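# Where Small Things Go: Storage on the Shared Workbench

Design and Everyday Life module, Baltham

## What we set out to do

Our group was asked to pick a domestic irritation and study it properly. Other groups chose damp and noise. We chose small things: the clips, screws, adaptors, spare batteries and unidentified plastic pegs that gather wherever people share a table. The brief asked for a problem "of real consequence". We would point out that the whole group once lost an afternoon to a missing hex key, which was later found in a mug.

The question we settled on was whether a divided box with a lid keeps a shared table tidier than an open tray. We expected the box to win easily and had more or less written the conclusion by the second meeting. It has since been rewritten.

## Method

We gathered the contents of every drawer in the shared workroom and sorted them on the floor. The total came to 832 items, including a quantity of dried-up pens that we voted to exclude and then forgot to throw away. From these we took a working set of 40 pieces that people said they used every week.

We compared three containers:

- an open tray, the Arkico, bought for the purpose
- a fabric pouch, the Nostari, donated by a group member who did not want it back
- a plastic box with compartments and a lid, which we called the Zou after the shop it came from

Each container had a fortnight in the room. At the end of each day whoever was last out wrote down what was back in place and what was lying about. The record is complete apart from 2 days in June when the record sheet was itself lying about.

## Results

The tray did well for a few days and then became a landing strip. Keys, receipts and half a packet of mints joined the working set. By the end it held more than it had started with, and on paper that counts as a very high return rate.

The pouch was tidy to look at and hopeless to use. Finding anything meant tipping everything out, and what had been tipped out tended to stay out. We abandoned it with no regrets.

The divided box gave the most interesting results. Things that went into it stayed in it, but people put off opening the lid and made small piles next to it instead. We came to call these "the queue". The queue was worst on busy days and vanished overnight before any visit from our tutor.

## Discussion
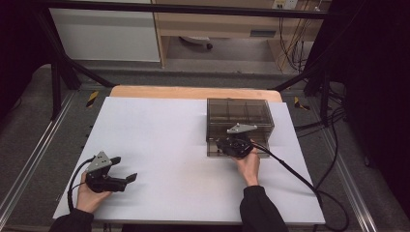
Compartments only help if people can remember which one is which, and this is where we changed our minds about material. Our early sketches all had solid sides and neat labels, mostly because labels are enjoyable to make. A tinted plastic box like the one on the white board, with its lid shut and the dividers still showing through the smoky brown walls, gives you a fair idea of the layout before you commit to opening it. It also hides a certain amount of mess, and several people listed this as its best feature.

Position mattered more than we had allowed for. With the box at the back of the table, the queue grew in front of it. Moved within easy reach, it got used, though it then took up the space where people wanted to put their elbows.

## Limitations

We were both the researchers and the people leaving things about. The fortnights were not equally busy, and the pouch may have suffered from our having disliked it from the start. We also did not test a box without its lid, which two readers of our draft suggested at once and which had not crossed our minds.

## Next steps

We would repeat the trial with the lid off, in a room used by people who have not read this report. The hex key now has its own compartment. At the time of writing it is back in the mug.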